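Budgeting for a two-arm sorting cell for earbuds and cases – what am I forgetting?

Share (4) | Print this page | E-mail to a friend

Hi all, long-time reader of this board and I finally have something big enough to ask. I do the planning for a small returns and refurbishing shop in Westmont, and a good part of what comes through our door is wireless earbuds in their charging cases. They have to be separated, case one way and buds the other, before anybody can test or clean them. We do it all by hand right now, and it's slow, fiddly work that is hard on the fingers by the end of a shift.

My boss has agreed to let me put together a number for a two-arm setup. I've had one quote from Lungu for the arms, grippers and controller, and it looks fine to me, but it stops right there. No tables, no bins, no fixtures, nothing about who sets it up. I've planned equipment before (a shrink wrapper, a label printer, that kind of thing) and I know the quote is never the whole bill, but I've never bought anything with arms on it. We handle 500 cases in a slow week and 1,000 in a busy one, so it isn't a huge line. I'd love to hear what other people ended up paying for that wasn't on the first sheet of paper. The job as I picture it is cases waiting in an open parts bin, one arm holding a case, and the buds going into small colored trays.
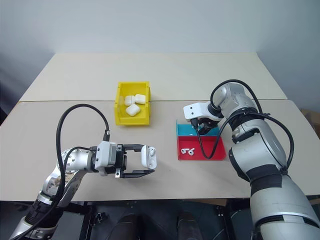 Posted by westmont_returns
Mar 12, 2024

I should add that we have the floor space already, and a couple of decent tables, so please don't feel you need to talk me out of it on those grounds! I'm mostly after the things that surprised you, and whether you'd buy or lease the first one.

benchtop_marge

Welcome, and good for you for asking before the purchase order goes in. We went through this at our place with a different small part, and I kept every receipt, so I can tell you that the extras on ours came to $3,164 before the thing had sorted a single piece for real. That was mounting hardware, cable management, a second set of fingertips, trays, and more parts bins than I ever thought I'd need.

Let me take the fingertips first. Earbud cases are glossy and rounded, and the ones that come with a gripper may not suit them. Ask for a quote on custom ones, and ask what a replacement pair costs and how long it takes to arrive. Ours wear, and we now keep a pair in the drawer. If your seller will take a box of your own cases and run them before you sign, please do send the box – and put in the scuffed ones and the odd sizes as well as the nice clean ones.
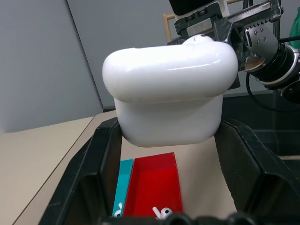 The buds themselves are a whole other matter, being so much smaller than the case, and I'd price that as its own step. It may be that you start with the arms handling cases only and leave the buds to a person for the first few months. We phased ours that way and it made the budget much easier to get approved, because the first number was smaller and we had something to show by the time we asked for the second.

Other things I'd put on your sheet: somebody's time to learn it (we had one person on it almost half the day for weeks, and her regular work had to go somewhere), a service plan, and cable replacements. Cables that move all day get tired. Also, if you're going to push two tables together to make the work area, budget for a way to fasten them to each other. We didn't, one got bumped, and every position we had taught had to be checked over again. A single solid top would have been cheaper in the long run.

As for trays, buy plenty in colors that don't look like your product. They cost next to nothing and I have never regretted one.

14 people found this helpful

Quiet_Dock

Lease it. We leased through Trirnov for the first year and bought after. Read the part about who pays return freight.

sortingshed

I agree with most of what marge said, though I'd be a little careful about the fingertips. Ours came from Josau and we're still on the first pair, so it does depend on what you're picking up and how hard you squeeze.

The thing I'd add is safety. Get somebody to do a proper risk assessment, and get that priced early, even if the arms are the small kind. Our insurance people wanted it in writing and it held us up for most of March. And leave a cushion in the budget that isn't assigned to anything. You'll find something to spend it on, I promise. For us it was lighting, of all things – those shiny white cases throw a glare, and we ended up moving two lamps and buying a third.

Good luck, and do come back and tell us how the number went over with your boss!

6 people found this helpful

Last updated: March
Print | E-mail this page | 9 comments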